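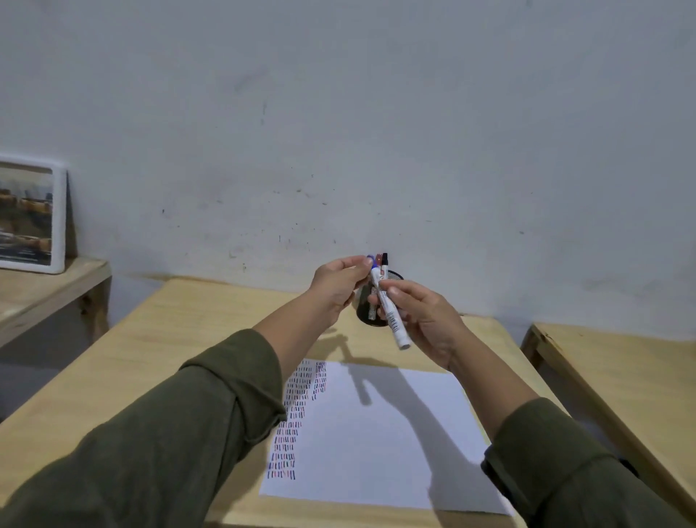

Visit to the student robotics project in Itham, November

We arrived in Itham a little after nine in the morning, four teachers from our school, and Virgilio Talavera was already waiting for us at the door. He leads the student project called Gallus, which is now in its second year.

The students want a robot to learn small table tasks from people. The task of this month is the markers: take one from the mesh holder, remove the cap, draw a short dash on the paper, put the cap back, return the marker. Then the same with another color. They have 213 good recordings and the goal is 1,000 before spring, so there is still much work.

I asked why only dashes and no letters. One girl explained me that a dash is easy to check – it is there or it is not. Letters will come later, if the gripper from Brultska arrives in time.

What I liked most was the notebook. After each turn the students write who did it, which color, and what went wrong. The cap is the difficult part, they told us, much more than the drawing.

After lunch we saw the room where the team Evangelista prepares for the regional competition. They were repairing a wheel and had little time for us, but they let us drive their robot in the corridor. Our bus left at 4.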